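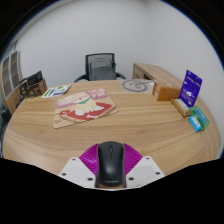
Progress report to the Plimero Fund: Pirihi recording project

Last updated: October

Summary of the period

This report covers the second stage of the Pirihi project, from the start of studio work in Prokham to the delivery of the finished masters. Recording is complete. The record has been mixed and mastered, and the vinyl has been pressed. We are behind on the printed booklet and on one of the public events. Spending is within the approved budget, with one request to move money between lines, set out below.

Recording

The application described an album of new songs for voice, harmonium and tape, written by the duo and recorded live in one room. We kept to that plan for most of the material. Two songs did not work as live takes. The tape parts drifted against the harmonium, and by the time we had a good vocal the rest had gone out of tune. We recorded those in layers and have said so in the sleeve notes.

The room at Sterneser Hall was a good choice for sound but harder to use than we expected. The heating could not run while we recorded, and the harmonium needed time to settle each morning before the tuning held. We moved the start of the day from 9 a.m. to 11 a.m. and worked later into the evening. The hall did not charge extra for this.

One song listed in the application, the long closing piece, has been dropped. We recorded it and were not happy with the words. It has been replaced by a shorter instrumental made from the same tape loops. The running time is still long enough for a full LP.

Mixing and mastering

Mixing was done at our own workspace in Prokham. The first set of mixes was too quiet in the low end, and the mastering engineer sent them back with notes. We revised the whole record, since changing only the songs mentioned made the others sound thin. This took most of a month that had been set aside for the booklet. The vinyl and digital masters were approved without further changes.

Pressing

We ordered 200 copies. The plant delivered 199 playable records and one with a warped disc, which has been credited to us. Test pressings were checked on more than one turntable before we gave approval. Side B has slightly more surface noise than side A during the quiet opening. We decided that it was acceptable and did not ask for a new cut.

The records are stored at our workspace in plain inner sleeves. The outer sleeves are printed and will be put together by hand once the booklet is ready.

Booklet

The text is written and proofread. It includes the lyrics, notes on how each song was made, and a conversation between the two of us about writing as a duo. The layout is unfinished. The designer's first version put the lyrics in a small type size that was hard to read, and fixing this added pages. The printer has given us a new quote, and it is higher than the figure in the budget.

Public events

The grant agreement asks for two events. The open rehearsal took place at Sterneser Hall, with questions from the audience afterward. Most of the questions were about the tape machines, so we plan to spend more time on them at the next event. The listening session has been moved to the next period so that people can buy the finished record there.

Budget

Studio hire and mastering came in under budget. Travel was as planned. Pressing was slightly over because of a rise in shipping. We ask the fund to approve moving the unspent studio money to the booklet line. The total amount of the grant would stay the same.

Next period

Finish the booklet layout and send it to print.
Assemble the sleeves.
Hold the listening session in Prokham.
Release the digital version on the same day as the LP.
Send the fund its copies of the record, along with the final accounts and receipts.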